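**Corner joint** (also *angle joint*) is a general term in woodworking for a connection in which two members meet at their ends to form an angle, most often a right angle. Corner joints are used in frames, boxes, drawers and supports. They are grouped by how the end grain is handled, by the shape of the mating surfaces, and by whether the joint holds by glue, by metal fasteners or by its own shape.

## Grain and strength

Wood is much stronger along the grain than across it, and glue bonds well between long-grain surfaces but poorly on end grain. In a plain butt joint the end of one member is set against the side of the other, so the bond is between end grain and long grain. Such a joint resists compression but opens easily when the angle is forced wider. Most other corner joints are attempts to increase the long-grain contact area.

Seasonal movement is a second limit. A board shrinks and swells across its width and hardly at all along its length. Where two wide members cross at a corner, each restrains the other, and the glue line is placed under shear stress. Narrow members are less affected.
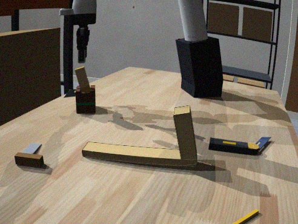 ## Main types

The **butt joint** needs only square cuts and is normally reinforced with screws, nails or dowels. The **miter joint** divides the angle equally between the two members and hides the end grain, but it remains weak unless splined or keyed.

The **corner half-lap** removes half the thickness from each member so that the two overlap flush. It has a large glue surface and is common in light frames. The **bridle joint** is related: one member has an open slot and the other a matching tongue, which gives two long-grain glue faces in place of one.

The **dovetail** is used for boxes and drawers. Its flared tails resist pulling in one direction even before glue is applied. The **box joint**, with straight interlocking fingers, is easier to cut by machine and depends on glue.

## Testing

Corner joints are usually tested in two ways. In a closing test the load pushes the arms together; in an opening test it pulls them apart. Results from the two are not interchangeable — a joint that performs well in closing may fail early in opening.

A series carried out by Noémie Cloutier at the Gulis workshop used 402 specimens in 5 joint types. Failures in the butt-jointed group occurred mostly at the glue line, while the bridle joints tended to split along the tongue. Keegan Chisholm later repeated the opening tests with members conditioned at 70 percent relative humidity and reported lower stiffness in every group.

## Terminology

Usage varies between trades. Frame makers often reserve "corner joint" for joints in a flat frame and call the joints of a box "carcass joints." The Marchand handbook (2000) treats both under one heading and lists three-way corners separately.

## See also

- Edge joint
- Mortise and tenon
- Wood glue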